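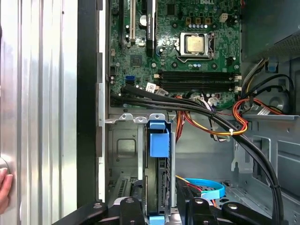

25 March 2025. Bench notes, Niltholm workshop. Spent the day on thermal paste again, mostly the cleaning side of it. The Vumley tub has been open since February and the top layer has separated, so I stirred it and ran it against the new Espinoza tube. Both go on a CPU like the one in the Dell tower, square with a matte gold-colored heat spreader, and on that finish old paste shows up well under the bench lamp. Darker blocks are harder to judge and need a second wipe whatever they look like.

Search notes Enter keyword Go

Cleaning first. Lint-free cloth and isopropyl, four passes, turning the cloth each time. Paper towel left fibers on 4 of the test plates and I had to redo them. The orange cleaner works faster but leaves a film, so it needs alcohol after it anyway. I would leave it in the cupboard.

Application. Tried a center dot, a line and a thin spread with the card. Pressed each one under a glass plate with the same weight and left it alone for 200 seconds. The dot reached the edges but not the corners. The line went over on two sides. The spread covered everything, with small air pockets when I got impatient with the card. The Espinoza paste is stiffer and wants a warm room – the first tube was straight from the store shelf and hardly moved.

Heater block test, same fan, same clamp. Vumley settled at 69 C after a slow start. Espinoza was close enough that I don't trust the difference. The Troder probe was reading high before lunch, so the morning numbers are crossed out in the paper log. Please don't copy them into the sheet.

Stock: more than 140 alcohol wipes left, one box already open. Cloths are low. Spreader cards can be washed and reused, but check the edge for nicks.

Still to do: repeat the dot with a bit more paste, find the other probe, label the Vumley tub with the date it was opened. Glass plates are soaking in the left sink – leave them there.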